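# Trade office moving out of the capital: good idea or daft?

**petra_k** wrote:

Evening all. You'll have seen that the ministry wants to move the cross-border trade office out of the capital and up to the frontier from May. I've been reading the papers since supper and I still can't decide what I think, so I'm hoping you lot can help me.

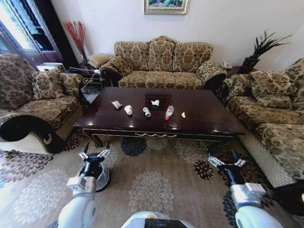

*Coffee table, today.*

The short version is that 80 of the staff would go north, the export licences would be stamped at the crossing itself, and the joint committee with our neighbours would meet there every 2 months. The minister says it will cut the wait for small firms. My brother-in-law sends tinned fruit across and he's delighted, but then he lives ten minutes from the crossing, bless him, so he would be!

---

**oldharbour** wrote:

Thanks for starting this, Petra. I'm for it, and have been for years. When I was at Sketex we had 503 pallets of cloth sitting in a yard for most of Ramadan one year while a single form went down to the capital and back up again, twice, with a different signature missing each time. The drivers were lovely about it (one of them taught me a card game I still play with the grandchildren) but it cost us the customer in the end. Put the person with the stamp next to the lorry, I say.

---

**Jillon_fan** wrote:

I do see that, oldharbour, and I'm sorry about your pallets, but I think you're blaming the distance for something that was really the form's fault. If a form needs four signatures in the capital it will need four signatures up north too, and now half the people who sign will have resigned sooner than move their children to a new school. My wife works two floors down from that office and she says the mood is dreadful.

Also, who is going to answer the telephone to the firms in the south? We have exporters too, you know!

---

**oldharbour** wrote:

Fair point about the south, I hadn't thought of that. I don't agree about the form, though. A missing signature you can sort out in an afternoon if everyone is in the same building as the goods.

---

**mirjana_o** wrote:

Hello everyone, I don't post much but I do read you all. Mirjana Omerović, I do the books for Fitel, so I fill in these licences myself. We pay 100 for each one, and I would happily pay it twice over for somebody who picked up the phone. My own worry is the neighbours. Their side hasn't said who they're sending to the joint meetings, and if it's only a junior clerk with no power to agree anything, then we'll have moved all those families for a nice lunch by the border.

Does anyone know whether the draft agreement says what rank they have to be? I've looked through it and couldn't find it, but my copy is a poor scan.

---

**petra_k** wrote:

Welcome, Mirjana, and please do post more! I've just gone back through mine and it says "senior representatives" and nothing further, which could mean anyone with a tie.

---

**Jillon_fan** wrote:

Well, there you are. "Senior" to whom?

---

**oldharbour** wrote:

I'll ask at the chamber meeting, they usually have somebody from the ministry along for the first hour. If I get a straight answer I'll put it up here. Petra, would your brother-in-law mind if I mentioned his tinned fruit? They do like to hear from the smaller firms.

---

**petra_k** wrote:

He'd be thrilled, just don't let him talk to you about labels. I'll message you his number.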